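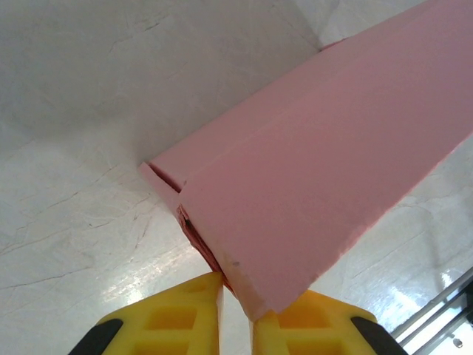 Posted by R. Mtshali

Drulwood Compliant Finger Set, two-finger version, with wrist camera bracket
Reviewed 20 Jun 2020

The Drulwood set is sold as a drop-in replacement for the flat aluminum fingers that come with most small parallel grippers. The box holds two molded yellow fingers, two black pads, a camera bracket, eight screws and a folded sheet of instructions. I bought mine from Wendgate in March for $161, without the gripper body. The body I used is the one already on my bench arm, and the comparison fingers are the flat metal ones I have run on it since it was new.

Why foam

Most gripper reviews use blocks, cans and tennis balls. Those parts tell you little about compliance, because they are either stiff enough to survive any reasonable grip force or soft enough to hide a bad one. My work is mostly rigid insulation foam, cut into long slabs and moved from a cutting station to a fixture. Rigid foam has a narrow window. Too little force and the free end of a long slab swings it out of the grip. Too much and the cell structure crushes, which leaves a permanent mark and changes the thickness at the point where the fixture clamps.

The pink slab in the photo is held at its near end, the far end running well out past the camera's view. That end is ragged, with a thin flap standing off the body and dark streaks in the end face, and I would call it a poor place to grip any part. It is also what a gripper meets when the cutter is due for a blade.

Construction

The fingers are plastic with an open lattice of rectangular cells. Under load the ribs flex and the inner face follows the part to a small degree. It does not wrap the way a fin-type finger does. On a flat-sided slab that is an advantage: contact stays spread along the finger and the part does not roll toward the palm as the jaws close.

Molding quality is acceptable. One finger had a line of flash along two of the cells, which I removed with a knife. Mounting holes were on pitch and needed no reaming. The instructions give no torque figure for the screws.

Grip results

I ran 300 pick-and-place cycles with the Drulwood fingers and 300 with the flat metal fingers, same arm, same program, same gripper force setting, slabs drawn from the same stack. Each slab was picked at one end, lifted, rotated a quarter turn and set down.

Metal fingers: 41 slabs with a visible dent at the contact area, no drops.
Drulwood fingers: 2 slabs with a visible dent, three drops.

The dent figure is the reason to buy the set. All three drops occurred during the rotation, with the slab pivoting about the grip axis until one corner touched the table. Lowering wrist acceleration by a fifth stopped the drops in a further short run, at a cost of less than a second per cycle. If your cycle time is already tight, count that against it.

Torsional stiffness is the weak point. The lattice is stiff enough in the closing direction but yields to a twisting load, and a long slab gripped at one end applies exactly that load. The metal fingers show no measurable twist under the same slab. Anyone handling short parts, or gripping long ones at mid-length, can ignore this paragraph.

Ragged ends

Ends with loose layers deserve their own note. The metal fingers tended to push a loose layer back along the slab and tear it further. The Drulwood fingers did this less often, but an open cell can catch a flap if it folds into the opening during approach. A closed skin over the inner face would fix this. Lolesthorpe sells a finger with such a skin at a higher price. I have tried it briefly and the surface was good, but it only comes in a length too great for my fixture.

Camera bracket

The bracket puts a small camera at the wrist looking out along the fingers. Both fingertips enter from the bottom of the view and the part fills most of the rest, enough to judge whether the end is seated between the tips before lifting. The fingers take up a modest share of the image, and the yellow is easy to segment from pink foam and from my table.

The table causes more trouble than the fingers. Mine has a glossy white marble pattern, and overhead light comes back off it as a white patch close to the fingertips, where edge detection matters most. Fixed exposure set for the foam loses table detail in that patch. The gray veins also produce false edges, some of them near parallel to the slab. I had the same problems with a previous bracket, so this is no mark against Drulwood, but a matte surface is worth the money if you plan to use the view for alignment. A sheet of gray card under the pick position was sufficient for my tests.

The bracket has one fault of its own. Tilt is set by friction under a single screw and it creeps. I recalibrated twice during the first run, then added a toothed washer and have not touched it again.

Pads

The black pads sit on the outer sides of the fingers, and their use is protecting the fingers when the open jaws brush a neighboring part or a fixture rail. They are held by adhesive. One lifted at the lower end after the first week and went back down with contact cement. Spares are sold only as part of the full set, a poor arrangement for something that wears.

Software

None supplied, none needed. Enter the new fingertip offset in your tool frame and reduce the full-close limit so the fingers are not driven hard against each other when empty. The sheet lists the offset to the nearest millimeter. Measure your own.

Summary of ratings

Part marking: very good
Holding in straight lift: good
Holding in rotation: fair
Ragged or layered ends: fair
Camera bracket: fair as shipped, good with a washer
Instructions: poor
Price: reasonable

I have left the set on the arm for foam work and put the metal fingers back for anything heavier. Changeover takes four screws and a tool frame switch. A longer run on thinner board is planned when the next stack is cut, and I will add the numbers to this page.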